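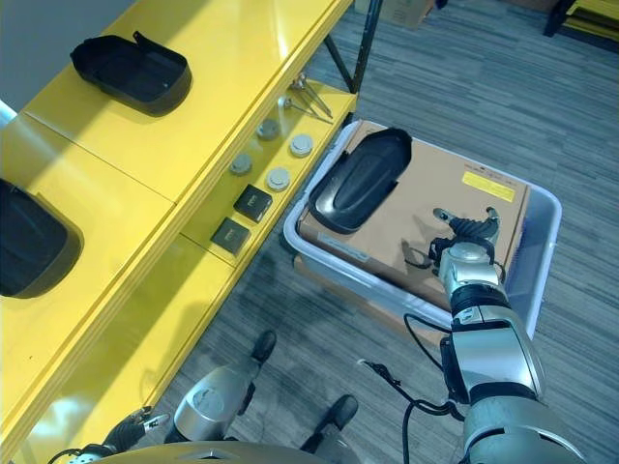 Fornstead Makers Board > Robots and automation > Collecting demos for shelf picking

griretel
Posted January 2020
We have 267 episodes of the shelf and tote task so far, teleoperated, with the head view and wrist view both recorded. The target was 505 by May. My question is whether to keep the small parts in the same spots or move them between episodes. At present we leave them alone for a whole session.

plambridge_lad
Move them. If the discs never shift, the policy learns where your shelf is and ignores what's on it. We did 12 sessions with fixed parts and had to bin most of them.

nigatu
I disagree, at least this early on. Get the grasp working from one layout first, then spread out. With a few hundred episodes and everything changing at once you'll end up with something that half does all of it.

griretel
Thanks both. For reference, the lower tier looks like this from the head camera:

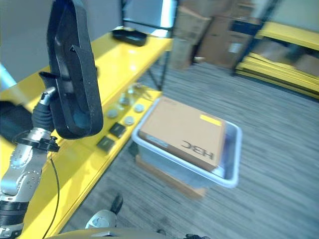

Discs and small dark squares on the lower tier, tray up top, tote to the right.

plambridge_lad
Right, so the discs are pale and fairly close together. I'd still shuffle them. It costs you a minute per episode. I'd also change the angle of the tote a bit, as it will never be put down the same way twice in real use.

nigatu
A minute per episode is over four hours for what's left to record. I'd sooner have the extra episodes.

shelfwright
Are you keeping the failed grasps? We kept ours, tagged, and they were handy later for training a success check. Just don't mix them in with the good ones.

griretel
Keeping them, yes, in a separate folder. The wrist view is the one I'm less sure of. The yellow is glossy and takes a hard shadow from the hand.

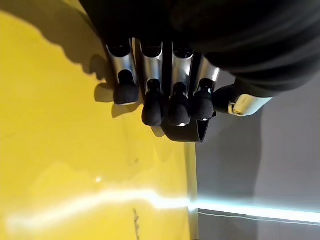 I could put a diffuser over the lamp, but then the first 267 won't match the rest. Would you mix the two or start again?

nigatu
Mix them. Note the lighting in the metadata and carry on.

plambridge_lad
Agree with that one. Varied light is good for you. Hold back 2 full sessions for testing though, one of each, and don't touch them.

griretel
Will do. I'll fit the diffuser, keep the layout fixed up to 300 and shuffle after that. Will post the numbers when I have them.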